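The Warlow Folding Ballot Screen

Every council that has ever voted on a cardboard booth ends up owning the Warlow. It stands on nine stubby feet, folds flat and gives a voter enough privacy to change their mind twice. It won't improve the candidates — we've had letters.

The panels are grey on both sides, a colour chosen after Wodero council ruled out every shade ever worn by a party. Each screen weighs 9 kg and packs into its own sleeve. The pencil string is 53 cm long, so the pencil stays put and left-handers can still reach the paper.

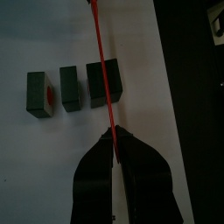
Tshepo Venter writes that Darnora ran its February by-election on 18 of them and the only complaint was from a scrutineer who couldn't see over the top. We have passed this on to the designer as praise.

Orders of 400 or more are delivered free, though if you need 400 you may be holding too many elections. Smaller orders go by road from our Ibarra depot. Spare feet are sold in pairs, which leaves you with one over. Keep it in the sleeve.

For hire rates during a campaign, ask for Mandla Makhubela and please ask before the writs are out.

Comments (9) Shares (18)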